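Laundry Corner, Before the Move

I finally got my laundry photos onto one page! We leave the Baptista building in November, and I wanted something to remember this place by besides the electric bill. It's 2,384 miles to the new apartment, so most of the furniture stays behind (sob), but the laundry things are coming with me. The gallery is short for now — I'll add to it as I pack.

1. The red load

My favorite basket, the white one with the little holes and the brown woven rim, next to the gray cushion. Reds get their own load in my house, ever since the Great Pink Towel Incident. I love those curvy handles!

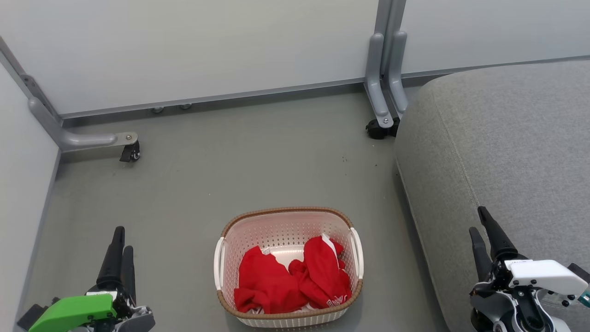
2. Still to come

The Ploko drying rack and my jar of clothespins go up next, once I find the good lamp. I also have a whole shelf of Utova soap to use up before we go, so if you live in the building and want some, knock any time after six. Bring your own jar!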